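Pre-run check, bench two, Privow build (filled in by me, Triin Jankauskaitė, Wednesday)

1. Planner config loaded: OK. Took 30 seconds, bit slow but fine!
2. Joint and speed limits read back from controller: OK. Speed cap 300 mm/s, same as the file.
3. Gripper force limit in software: OK after a restart (first go it came up blank, so I've logged that for Normunds).
4. Perception, clear plastic: NOT SIGNED OFF. I do love this build, but it still hates see-through bags – the mask scored 87 on baskets and I'm not even writing down what it got on film.

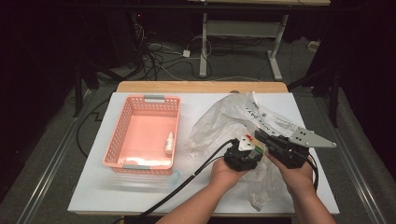 Item 4: gripper held over the clear bag, pink basket to the left.

5. Stop command from the operator screen: OK, tried it twice.
6. Log timestamps: OK, though the clock drifted a touch. Sigita, can you look at the sync script before you run anything long?

Retest item 4 once Kaja's new depth filter is merged.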